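**Britonus pulls the ads from its free bus WiFi, at least in Grellham**

Tue 27 February

If you ride the buses in Grellham you've probably sat through the Britonus login page more times than you'd like. Well, good news! The company told me this morning that the video ad you have to watch before you get online is going away on every city route, starting with the morning buses tomorrow. You'll still see a splash screen with the Britonus logo on it, but you tap once and you're in.

I've been griping about that ad since January, when it went from 10 seconds to something that felt like half my commute (I ride the Nesstead line, so I've had plenty of time to stew). So I asked what changed. Britonus says the deal with its old ad network ran out and it decided not to sign up again. What it's doing now is selling the splash screen itself to one sponsor at a time, and the first one is Ritchie, the music app that keeps offering me a free trial every time I open my email.

And before anybody gets excited, I did ask if this means free Ritchie for bus riders. It doesn't. Britonus calls it a sponsorship and nothing more. Ritchie gets its name on the screen, Britonus gets paid, and you get your WiFi a bit faster. No bundle, no discount code, no songs preloaded on anything.

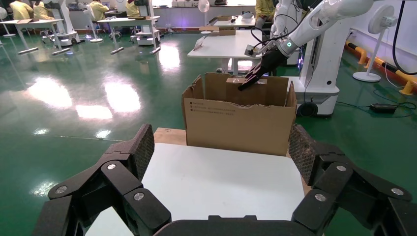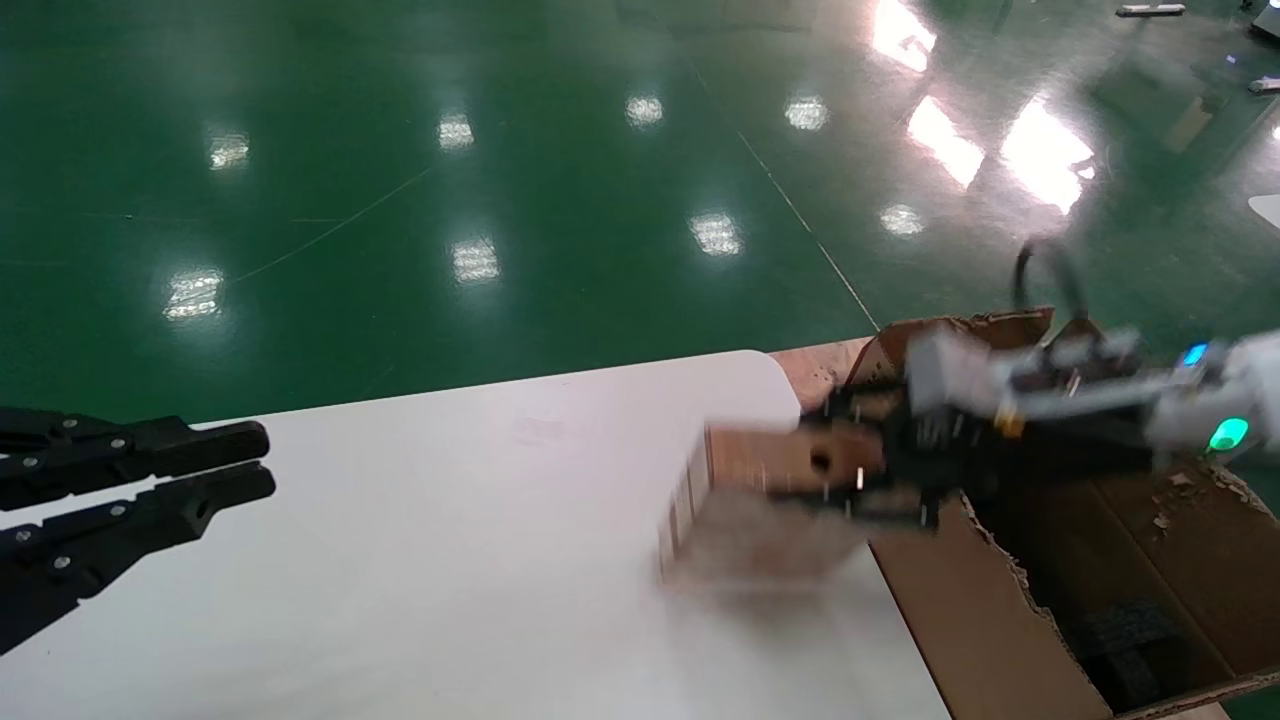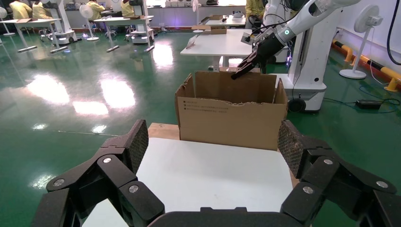
The numbers are pretty small so far. There are 129 buses in the city fleet and all of them carry the Britonus box already, so there's no new hardware to put in and no waiting around for your route to get its turn. The sponsorship runs through the end of the summer, and after that Britonus can bring Ritchie back or sell the spot to somebody else. I asked what Ritchie is paying and got a very polite no. I also asked about the data cap, which I get more email about than anything else I cover, and that one isn't moving. You get 100 MB per ride and then it slows way down, same as before. That's fine for messages and maps, but try streaming an album on Ritchie and you'll wear through it fast, and your connection will be looking as ragged as the top of that cardboard box by the time you hit downtown. Kind of a funny match for a music service, if you ask me!

A couple of other things I picked up on the call. The login page will stop asking for your phone number, so it's just an email address now, and you can skip the newsletter box (it used to be checked for you - now it isn't). If you've signed in before, your old login should carry over. And the separate network at the Nesstead transfer station isn't part of any of this. That one belongs to the station, it has its own ads, and Britonus says it has no say over them.

I tried the new page on a test link they sent me and was online in 2 taps, one for the splash screen and one because I fat-fingered the terms link. It looks clean enough. The Ritchie logo is big, and on my older phone it pushed the connect button down so far that I had to scroll for it. I passed that along and they said they'd look into it before the switch.

I'll be on the early Nesstead bus tomorrow with my phone out. If you're on a different route and you still get the video, send me a note with the route number and the time and I'll add it to this post.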